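Rule Six at Navirside was two lines long. Speed stays at 10 percent while anyone is within reach, and only one arm moves at a time.

Sawsan Khalaf read it aloud before every shift. Fadi had stopped listening in September. 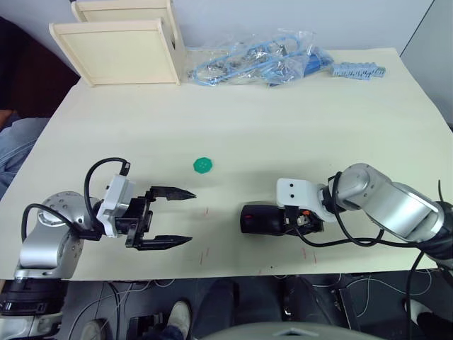
The green cap, between the two arms.

"Left arm first," she said. "Right arm holds."

"It's a bottle cap," Fadi said.

"Then it can wait for me to sign."

She checked the red marks on the table, wrote her name and passed him the pen. He read Rule Six again - all of it - and signed under her.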